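Brikham Hall kitchen walk-through
Checked by Nomvula Khumalo, July 3, 2025

1. Exits and hallways
Pass. Both doors swing freely and the hallway is clear all the way to the car park. What a change from February!

2. Fire extinguisher
Pass. Gauge in the green, tag 278 up to date, bracket tight.

3. Fridge and cool store
Pass, with a note. The fridge sits at 3 degrees, lovely. The cool store door seal is starting to split at the bottom corner, so please order a new one before it gets worse.

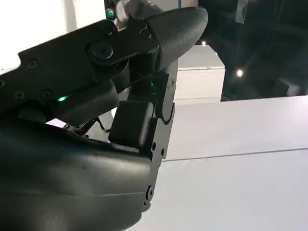

4. First aid kit
Fix. Burn gel is out of date. Everything else is there and neatly labelled, great work!

Next check: Margus Pētersons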